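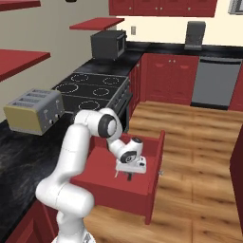
Chapter 4
Storage in the Home Kitchen

Most kitchens hold more than their owners use. A household survey in the town of Camacho listed the contents of 89 kitchens and found almost 500 separate items in the largest of them, counting flatware, pans, jars and gadgets. Many had not been used in the past year.

Storage planning starts with use. Things needed every day belong between hip and shoulder height, close to where the work is done. Heavy pots go low. Platters and holiday dishes can go high or in another room.

Drawers and cabinets do different jobs. A drawer brings its contents out to the cook – a deep cabinet makes the cook reach in. Drawers cost more to build, and they lose some space to slides and side panels.

In this chapter you will learn to measure a kitchen, sort its contents by use, and draw a storage plan. Section 4.2 follows the Drernik apartments, where 133 kitchens were refitted on a small budget.

Key terms: work zone, base cabinet, drawer slide, clearance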